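Speaker notes – gripper upkeep, the parts the manual skips
Sundenance users' meeting, April 20, 2021

Opening
Skip the bio. Say I look after the hand-held grippers at Nodberg and that I have read the Wako maintenance schedule so they don't have to. It asks for a full strip-down every 30 hours. I don't believe in it. Ask who in the room does it. Wait.

What we have
Two black fingers on a parallel linkage, brass-colored inserts at the pivots, small holes in the top of each finger. People expect a long list of things to check. My list is short.

First check, before anything else: open it over a bare bit of table and look at the two fingers against each other. Same lean, same height at the tips. If one is off, find out why before you touch a screwdriver.

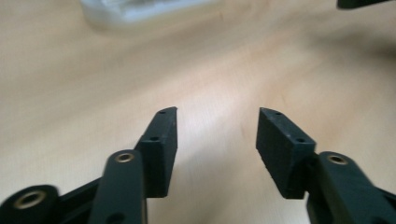

Hugo Herrero's argument for the strip-down was that play builds up in the pivots where you can't feel it. Fine, so we measured. After 800 cycles the play on our oldest unit was within what we got from a newly assembled one. After that we stopped stripping them. Every strip-down is also a chance to put it back wrong, and we had three of those before December. The schedule has no line for that.

(Somebody will ask about grease. Dry. Sandrine Pruvost tried a light grease on one unit and it picked up dust within a week. If they push, say I'd like to see their numbers.)

Screws
This is where I'd spend the time. A finger that has worked loose looks like a calibration fault, and people will recalibrate all afternoon. Hold the linkage still with one hand, push the finger sideways with the other. Any click, tighten and test again. Do not add threadlock because the forum told you to. I have seen what it does to some plastics – bring the cracked finger, pass it round.

The Todach torque driver is good but you don't need it. Snug by hand, stop when it stops.

Recalibration
Only after a finger has been off or replaced. Steps as we do them:

1. Clear the space in front of the fingers. Things at the far side of the table can stay.

2. Close fully, zero, open fully, read the width. Repeat 20 times. Yes, all of them. The first few readings are always a bit generous.

3. Leave it open and check the fingers by eye again. If the numbers are good and the fingers look crooked, believe the fingers.

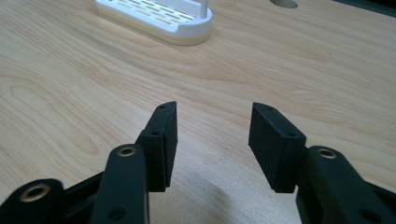 What it cost us
Our log has 186 entries. Almost 30 are real faults, the rest is us fiddling. Read out two of the silly ones if there's time.

I'm not claiming this holds for every gripper. Ours are light and the work is gentle. If you're lifting anything heavy, keep your schedule, but write down what you find each time you open it up.

Questions. Spare fingers are in the bag.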